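Komer Sensory Services is recruiting adults for a household study of how pears and other soft fruit ripen after purchase. Applications close on 13 November 2025. The study is run from our Trakley site, but most of the work is done in participants' own kitchens, so travel is limited to two visits.

## Background

Shelf-life dates for pears are normally set from cold-store trials at a fixed temperature and humidity. Home conditions vary a good deal more. Fruit is moved between bag, bowl and fridge, placed near cookers and windows, and stored with bananas or apples that give off ethylene. Existing home data are thin and rely mostly on recall questionnaires, which tend to overstate how quickly fruit is eaten.

We want daily records of firmness, skin colour and eating quality, made by the people who would ordinarily be eating the fruit. A small pilot was completed in July. The diary and the firmness scale have both been shortened as a result.

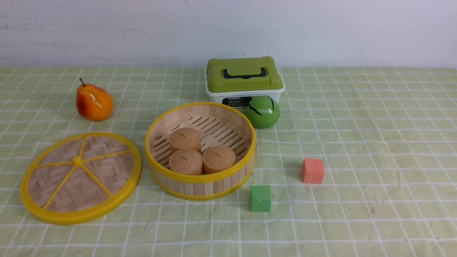
Participants will be asked to judge ripeness in two ways: by eye, against a printed colour card, and by light thumb pressure at the neck of the fruit. The two judgements are recorded separately and should not be adjusted to agree. In several common varieties the skin changes very little as the flesh softens, and the mismatch between the two scores is one of the main things we are measuring.

## What is involved

The study lasts 4 weeks. In that time you will:

- attend one induction session at Trakley (90 minutes), covering the colour card, the pressure test and the diary
- receive one delivery of fruit a week, in plain packaging
- store the fruit as instructed for that week (room temperature, fridge, or your usual practice)
- complete a diary entry each day, at the same time of day wherever possible
- cut, taste and score one fruit on each of the days marked in your diary
- attend a closing session and return the thermometer and any unused diary sheets

A daily entry takes a few minutes. Tasting days take longer, as the flesh has to be scored for texture, juice, sweetness and browning at the core. Fruit that has rotted should be recorded, photographed and thrown away. It should not be tasted.

Households are assigned to one of the storage orders at random. We cannot accept requests for a particular order, and two people from the same household cannot both take part.

## Who can apply

We are looking for 300 participants. You should:

- be aged 18 or over
- live within the Trakley delivery area
- have a working fridge and a kitchen surface where fruit can be left undisturbed
- eat fresh fruit at least twice a week
- be at home for the full period, with no more than two nights away

You cannot take part if you have an allergy or intolerance to any tree fruit, have oral allergy syndrome linked to birch pollen, have been advised to limit sugar or potassium, or have lost your sense of taste or smell in the past year. People employed in fruit growing, packing or retail are also excluded, as are their immediate families.

No experience of sensory testing is needed. Applicants who have sat on a trained panel in the past two years should say so on the form – it does not rule you out, but your scores will be analysed separately.

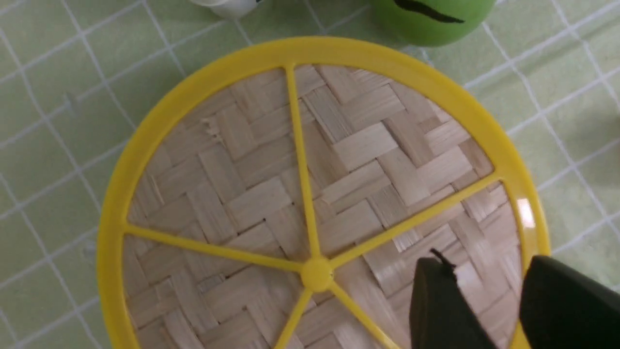 Fruit must be kept in a single layer and not stacked. Any open bowl, basket or tray you already own is acceptable, provided air can move round the fruit and you use the same one throughout. Do not line it with plastic film. Please keep other produce, bananas in particular, in a different part of the kitchen unless your instructions for that week say otherwise.

## Payment

Participants who complete the study receive £280, paid by bank transfer after the closing session. Those who withdraw early are paid for each full week completed. Bus and train fares to both sessions are refunded on production of a ticket. You may withdraw at any point without giving a reason.

## Data

Diaries are stored under a participant number. Names, addresses and bank details are held in a separate file and deleted once payment has cleared. Grouped results will be shared with Mivance, which is funding the work, and a short summary will be sent to anyone who ticks the relevant box. Individual records will not be passed on.

## How to apply

Ask the study office for form Y2, quoting "Yeo ripening study". Forms may be returned by post or handed in at the Trakley reception desk. Incomplete forms will not be processed. Shortlisted applicants will be telephoned to confirm eligibility and offered a choice of induction dates.

Questions about eligibility or allergies should be addressed to Eun-seong Geum, study lead. Questions about deliveries, fares and payment should go to Chalerm Srithong in the study office.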